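Workshop notebook, July
Entry by R. Polishchuk, Consular Equipment Section

09:40. Received from the Filama annex: 5 desktop units withdrawn from the visa hall before the embassy moves to the Vasiliu compound. Transfer forms agree with the inventory. Two units carry no property tag and are held until the mission's administrative office confirms the numbers.

11:15. The host ministry's protocol department has asked for a list of all electronic equipment crossing the Orkis checkpoint. The draft list runs to 47 lines. Arkard will provide the truck; its drivers still require passes. Roksolana Polishchuk to sign for the section.

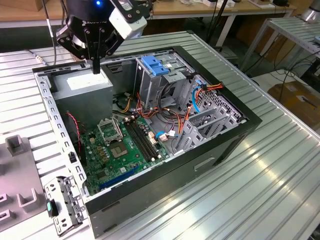
14:30. Disposal of equipment from the old chancery follows the standing instruction: storage drives are removed and logged under two signatures before any chassis leaves the building. Colleagues are reminded that the property tag number is to be copied from the chassis and not from the side panel, as panels were exchanged between units during the last move. On a tower laid on its side with the panel off, the white label on top of the power supply can be read from above, and its details should be entered in column 5 at that stage.

16:05. Passes for the drivers not yet issued. Protocol to be called again in the morning.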